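Notes for the Bedmont talk, picking parts out of metal bins

Good morning, everybody, and thank you for coming in at 9:30 when the coffee line is still out the door. (Wait for people to sit down. Don't rush the opening this time.)

I want to spend my half hour on one fairly small idea, and I hope you'll forgive me for taking the scenic route to it. When we started the Vimach work, we had a picking method we were quite proud of. Give it a heap of parts and it did well. Then the heap went down, as heaps do, and when there were only a couple of parts left it started making choices that none of us could explain. It would reach for a scratch. It would reach for a shiny bit of wall. So this talk is about the end of the bin, and what we learned by staying there for a whole winter.
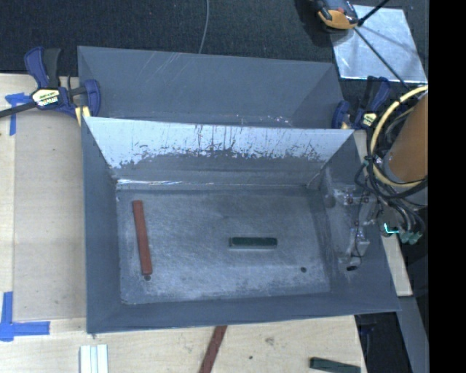 Wiroj Ongart
Vimach project, Ratanaporn Lab
Talk notes, updated January

(Leave the slide up for a good while. People like to look.)

Two pieces on the floor of the front bin, one reddish-brown and one dark green, and a lot of bare metal between them. I'd like you to look at that metal for a moment. It has scuffs and scratches and streaks, and the back wall is bright along the top and dull lower down. To you and me it's plainly a wall. To the model we had last year, the line between shiny and dull looked an awful lot like the edge of a part, and it was very sure of itself about that!

What we changed was the training order. The old way, which we borrowed from our Jolent work, used full bins nearly all the time. The new way begins with 50 practice picks from almost empty bins and only then brings in the clutter. We also let the model say "I don't see anything worth picking," and I can't tell you how many long lunches we spent arguing over that one.

(Slow down here, numbers coming.)

We ran 3697 attempts in all. Of those, 262 ended with the gripper closing on nothing, and when we went back through them one by one, most were reaches toward a wall or a seam. I'll show the split between the old order and the new one on the next slide, so please hold your questions on that if you can bear to.

A word on the sloping walls, as somebody always asks. A part lying near the foot of a wall is harder to get at, with the gripper having to come down past the slope. We score those picks separately, and you should too if you try this at home. Mixing them in made our early results look better than they were.

(If time is short, skip the lighting story. If not, tell it, the Bedmont folks enjoyed it last time.)

What we haven't solved is parts that match the bin. Green and reddish-brown are kind to us. Bare gray steel on gray steel is still a bad day at work, and I'd love to talk with anyone who has had better luck.

Next slide, the split by training order.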